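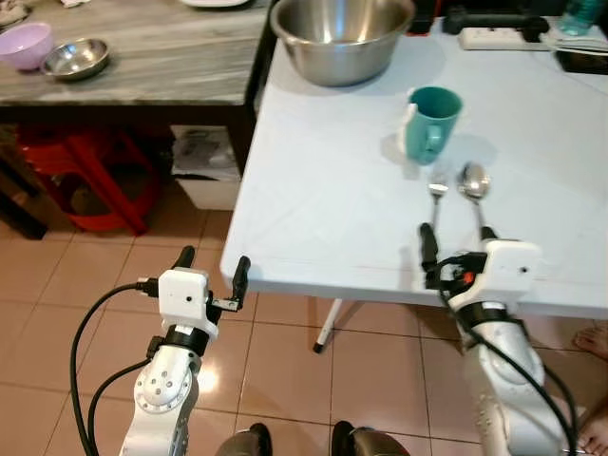

Table setting, folding table side: mug, mixing bowl, fork and spoon.

Vanum Tableware Set – data card

Contents
The set covers everyday crockery and cutlery being laid out and put away on ordinary household surfaces. It holds 294 sequences and 2268 labelled stills. Each sequence has one plain-text file listing the items in use and the surface they start on.

Item classes
mug
bowl, metal
bowl, plastic
plate
fork
spoon
cloth

Metal bowls share one class whatever their size. A large mixing bowl and a small shallow one are told apart by the size field only. Forks and spoons are labelled separately, even when they lie side by side.

Surfaces
folding_table – pale top, metal legs
counter – marble-patterned top on a wooden cabinet

Things stored under the counter (stools, boxes) are not labelled. Power strips, cables and bottles are marked "other" and have no outline.

Known problems
Polished spoons and the insides of steel bowls give bright reflections, and outlines there are less exact. Floor tiles can also show glare. In 115 stills the plate is only partly visible; these carry the flag part_plate.

Splits
The test split has 700 stills. No sequence appears in both splits.

Changes
June: cloth class added, mug handle direction corrected by Ineke Geerts.

Contact
Labelling: Olesia Vasylenko
Files and access: Su-bin Ko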